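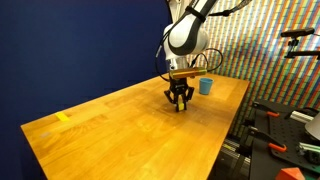
Can I put a plastic cup with a hot drink in it straight down on an oiled butcher-block table?

Use a coaster or a folded cloth under it, because heat and trapped moisture together are what leave a pale mark in an oil finish. A cold drink for a few minutes does no harm if you wipe up the ring afterwards.

Havano Home Help > Tables and worktops > Care and repair

Pale patch and tape residue on a butcher-block table

Posted by Shahla Ansari, 2024-04-03

I have a long table with a butcher-block top, the sort made from strips glued side by side, some lighter and some darker. I bought it second-hand in October and the seller said it had been oiled, but couldn't tell me what with. It gets used for everything: meals, homework, board games, mending.

There are two things I would like to put right.

The first is a pale grey patch near the front edge. It is not rough to the touch and I can't feel an edge to it. It doesn't change when I wipe it. I have tried washing-up liquid and warm water, and then a bit of white vinegar, which I now gather may not have been a good idea.

The second is tape. We had strips of yellow tape on the table to mark out places for a game, and most of it has been there since before Christmas. I pulled up one piece and it left a gummy outline and took a bit of the colour with it, or at least the wood looks lighter underneath. I have left the rest alone until I know what I'm doing.

I would rather not sand the whole top. It is a big table, I have no garage, and it would have to be done in the room where we eat. Can I treat just the two areas, and if so in what order? Also, is there any way to find out what oil is on it already? I have half a tin of Saston worktop oil left over from the kitchen and would like to use it up if it is suitable.

Thank you in advance.

3 replies

Mikkel Bach

Leave the vinegar alone from now on. It won't have ruined anything but it dulls oil.

For the tape, warm it with a hairdryer on a low setting for a minute and peel it back slowly, flat against the table. Don't pull upwards. White spirit on a rag takes off what is left. Window open, obviously.

The grey patch is probably water. Sand it.

(17 people found this useful)

Golshifteh Hashemi

I look after six tables like this at a craft room, all oiled, and they get both kinds of mark every term. You can do the two areas without stripping the whole top, but you will need to put a thin coat of oil over everything at the end or the repaired places will show up as darker islands.

Do the tape first. Mikkel's method is the one I use, except that I go over the gum with a little cooking oil before trying white spirit. Put it on with a fingertip, leave it for ten minutes and rub with a plain cotton cloth. Often that is enough. If you do need white spirit, try it underneath the table first, as you don't know what the finish is.

The lighter wood under the tape may not be damage. Most timber changes colour in daylight, and whatever has been covered stays as it was. Take all the tape off and leave the table uncovered for a few weeks, and you may find it evens out without any help. I would not sand those places at all until you have given it that chance. If the surface feels furry where the tape came off, that is different -- it means a few fibres lifted, and a light rub along the grain will settle them.

Now the grey patch. Before sanding, put a few drops of oil on it and leave it overnight. If the grey disappears, the wood was only dry and there was nothing wrong with it. If it is still there in the morning, it is either in the finish or in the wood itself. Wipe off the extra oil and wait a couple of days so that you don't clog the paper.

Then sand by hand with a cork block, 120 grit followed by 180. Go along the strips, never across, and carry on a hand's width past the patch in each direction, getting lighter as you go. If you stop dead at the edge of the mark you will get a dip that catches the light. Near the front edge, take care not to round it over. Hold the block flat and don't let it tip off the side.

Hoover up the dust, wipe with a barely damp cloth and let it dry fully. Oil the sanded part on its own first and wipe it off after a quarter of an hour. The next day, clean the whole top and give all of it one thin coat.

As to what is on there now, I don't know of a home test that will tell you the brand or type. Put a drop of water somewhere out of the way. If it beads up, there is still some finish working. If it soaks in and goes dark, the table is ready for more oil whatever you do about the patch. The Saston should be worth trying on a hidden spot. Read the tin for food contact if you eat directly off the wood, and check it hasn't gone thick or skinned over.

Lay used oily rags out flat outdoors to dry before they go in the bin. Don't leave them in a heap, as they can heat up and catch fire.

(50 people found this useful)

Arash Esfahani

We have a table from Idus with the same kind of top. I used a Babaei stain pen on a grey mark and it came out orange. Would not recommend.

Does anyone know if a plastic cloth is all right over it afterwards? Ours sweats underneath.

Comment from Golshifteh Hashemi

Arash, not for the first couple of weeks after oiling. After that, only while you are eating, and take it off when you clear the table.

Comment from Shahla Ansari

Thank you all. I put oil on the patch last night and it has gone fainter but is still there, so I will wait and then sand. Two more pieces of tape are off with the hairdryer and there is hardly any gum. The cooking oil got rid of the first outline.

This thread has been viewed 602 times.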